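Andow Wooden Test Tube Rack, single row
Item 918
Supplied by Woltevent

A long single-row rack for round-bottomed glass test tubes, for school laboratories, home benches and colour work. The Andow has a flat top rail with a row of round holes, a lower board that takes the bottoms of the tubes, and thin dowels joining the two. The wood is light in colour and has a clear finish. Colour and grain vary from rack to rack.

Tubes are sold separately. The rack suits the Ofori plain glass tube, rimmed or unrimmed, in the standard diameter. Narrower tubes can be used but will lean. Wider tubes should not be forced through the top rail.

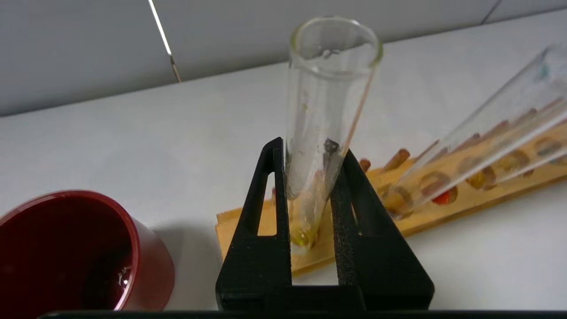

Clear glass tubes with the wooden rack. Red cup not included.

Using the rack

Set the rack on a level surface with its full length supported. Lower each tube through the top rail until the base sits in the lower board. Fill tubes after they are in place where you can, using a dropper or small funnel. If you fill them in the hand, wipe the outside first, as drips will run down the glass and into the wood.

For colour comparison, place the rack against a white or pale grey background and keep the fill to the lower part of the tube, so the liquid shows in the open space between the rail and the board. Leaving a hole or two between tubes makes it easier to lift one out without knocking its neighbour.
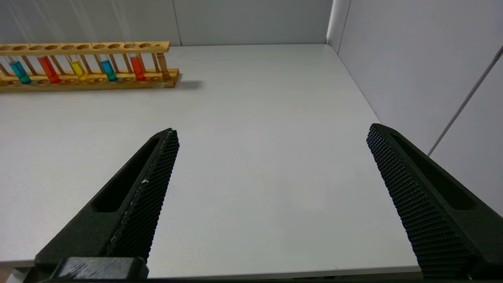

Food colouring in water is fine for demonstrations and for teaching mixing. Strong dyes will mark the wood if spilled. The rack is not suitable for hot tubes straight from a burner; let them cool on a heatproof mat first. Do not use it in an autoclave or a drying oven above 40 degrees.

Care and cleaning

Wipe with a damp cloth and dry straight away. Do not soak and do not put in the dishwasher. Oily residue in tubes should be loosened with warm water and detergent before brushing. The Brukard tube brush (small) reaches the rounded end. Rinse, then drain tubes upside down on a separate draining stand, as water left standing in the recesses will lift the finish over time.

Light stains can be taken back with fine sandpaper and a thin coat of food-safe oil. Allow a full day before putting the rack back into use.

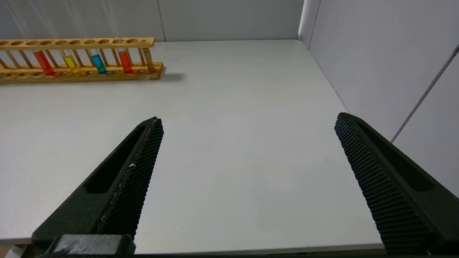
Coloured liquids in the rack, with some holes left free.

Ordering

Sold singly or in cartons of 20. School and TAFE orders over 200 units are quoted separately and should allow extra time for delivery. Replacement dowels are available in packs of 40. Racks damaged in transit will be replaced if reported with the packing slip number.

Trade and school accounts: Veronica Lungu
Spare parts and returns: Lionel Lockwood

See also: Ofori plain glass tubes, Brukard tube brushes, Andow draining stand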